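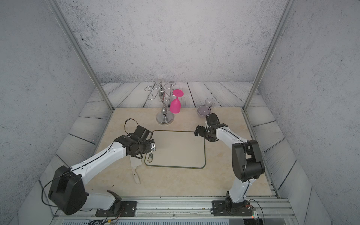

Gray planks with dark grain, running to the back wall.

From: Bit-na Ki
To: Jiltville old floors list
Subject: Re: Gaps in gray plank floor, fill or leave?

Ah-rin,

Short answer: leave them until you have readings from both ends of the year. Longer answer below your text.

Ah-rin Yeom wrote:

> We have 700 square feet of solid pine on the ground floor, face-nailed,
> finished gray by a previous owner. Over the winter the gaps between
> boards opened up enough to catch a coin on edge. Hygrometer in the hall
> read 38 percent in the last week of the heating season. Ha-neul suggested
> a flexible filler. Bo-ram says rope. The installer we called wants to
> pull everything up and relay it tight. Has anyone on the list filled
> gaps in boards this wide and not regretted it?
>
> Second question. The gray is wearing through in the kitchen doorway
> and the wood under it is yellow. Can that patch be touched up or does
> the whole room have to be sanded?
>
> Ah-rin

On the gaps. A wide softwood board moves a good deal across its width and almost none along its length. Your reading was taken at the dry end, so the gaps you measured are close to the largest you will get. If you pack them solid now, the boards have nowhere to go in August. Either the filler is squeezed up and you walk on a ridge, or the filler holds and the board edges crush. Crushed edges do not recover, and the next winter's gap is wider than the one you started with. I did this in our back bedroom and the damage is still there.

Flexible filler fails more slowly. It bonds to one edge and tears off the other, then collects grit. The kind sold by Karnum is the one I have used. It took stain poorly, and with a gray finish the color mismatch shows from across the room. I would not use it on a gap you can see from a chair.

Rope is the only filler I have taken out again without harm. Use undyed cotton or jute, one size larger than the gap, pressed in with a dull putty knife to just under the surface. Soak it beforehand in the same gray you have on the floor and let it dry for a day. It compresses in summer. Some of it will work loose and need to be pushed back.

On relaying tight: no. If the boards are face-nailed and the nails are holding, lifting them will split a good number at the tongues or nail holes, and pine of that width is hard to match. Ask the installer what moisture content he intends to lay at. If he does not have a number, that settles it.

Readings to take before you spend money:

Relative humidity in the room itself, morning and evening, at floor height. The hall is not the room.

Moisture content of the boards with a pin meter, in the middle of the floor and again 18 inches from an outside wall.

The same two readings from the underside, if you have a crawl space. A large difference between top and bottom means you have a vapor problem, and gap filling will not touch it.

Gap width at three marked places. Put pencil ticks on the baseboard so you go back to the same ones.

Take the set now, in April, and again at the end of summer. Yoon-hee Won kept a table like this for the Bostia Street house and may be willing to post it again. Her gaps closed completely by midsummer, in a house with no air conditioning. If you run air conditioning, yours will close less.

On the doorway. It depends on whether the gray is a stain under a clear coat or a pigmented coating. Rub a hidden spot with denatured alcohol on a white rag. If gray comes off, test further before doing anything else, as it may be a shellac-based product and most water-based coats will not stay on it. If nothing comes off, scrape a small area inside a closet. A stain will have gone into the soft grain and left the hard grain lighter. A coating will come up as a skin.

A coating can be feathered and spot-painted, and in a doorway the join will be under the threshold strip anyway. A stain cannot be patched invisibly in the middle of a board. Sand whole boards, end to end, and stop at the seams. If the house is old enough, test for lead before any sanding or scraping, including the closet.

I would also ask Yeo's hardware to mix a quart against a loose piece of board. Their gray came out slightly blue for me under the overhead light and matched well in daylight, so take the piece to a window before you accept it.

Post the readings when you have them.

Bit-na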